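How to set up a drawer-tidying chore for a robot arm

People keep asking me whether a machine can put the odds and ends away yet, and my answer is – sort of, on a good day, with a patient person nearby! I've been at it in simulation since April, and of my last 80 tries 31 ended with everything in a drawer and the drawer shut.

Start small. Put a little chest of drawers at one side of the table, well within the arm's reach, and leave a few small things loose in the middle. Open one drawer before you ask for any picking up (pulling a knob is a whole chore of its own, believe me). 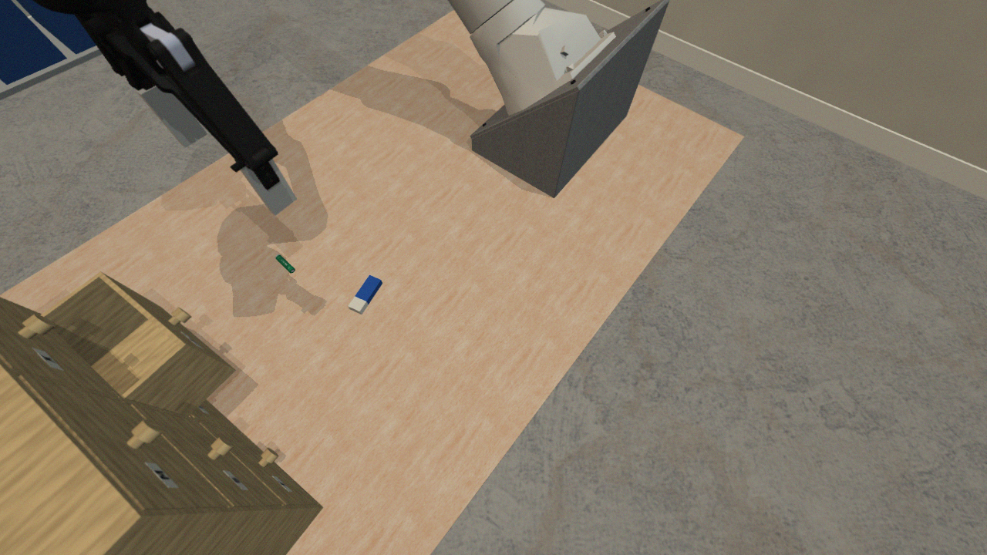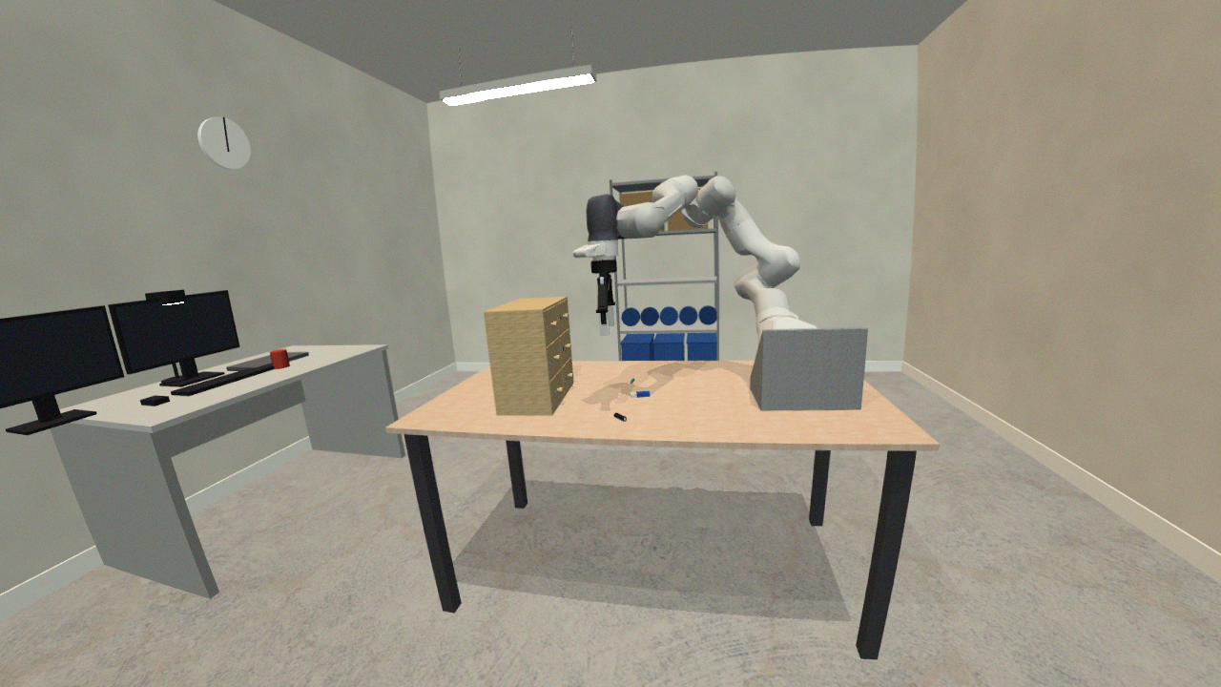
The simulated tidying task: wooden drawers, small loose items and the gripper over the table.

Next, run the arm slowly and watch the fingertips. Thin round things like to roll, so practise those last. Once it can drop one item in the drawer, add a second, and only then try closing up. Would I trust it with my own kitchen drawer? Not yet, but I'm enjoying finding out.

Related
Folding tea towels: a progress report
Choosing a gripper for small parts

154 shares | 31 comments
Contact Ursina Imhof | © Skuvell | Back to top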